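Clubs > Drikton Robotics Club > Minutes

Minutes of the cleaning project meeting, 9/22/20
Present: the arm group, the software group, both advisers. Room Clavari.
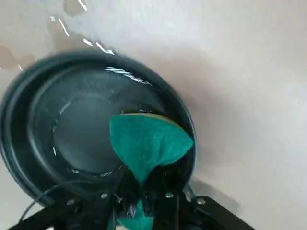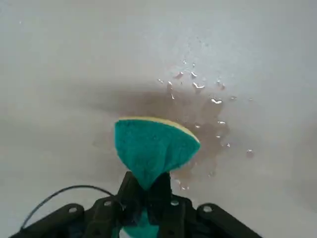
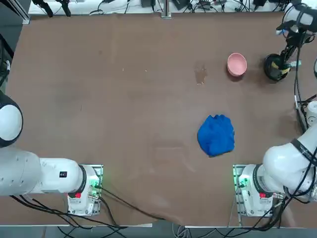
Page last changed: 9/22/20, by the secretary

1. Minutes of the last meeting
Accepted with one correction. The price of the spare cable was 30, and it was written as 50.

2. Report of the arm group
The group works on two tasks, bowl and spill. For both of them the gripper holds a green and yellow sponge. Members discussed how low the sponge should be held. It was agreed to keep the present grip until the Hesska competition in March. The blue cloth will be tried for the spill task also, and the results will be written in the same table.

3. Report of the software group
The log has now 359 entries. Around 50 of them have no task name, and the group asks everyone to fill in this field before closing the program. A member asked if the old entries can be deleted. It was decided to keep them.

4. Cables
One adviser repeated that the cables at the front of the table must be tied before the visit of the Ríos school. The arm group will do this.

5. Competition
Our registration is sent. We may bring four students to the table, the others sit with the public. The choice is moved to the next meeting.

6. Other matters
The key of the storage cabinet is still missing. Please look in your bags.

Shares: 4 | Comments: 0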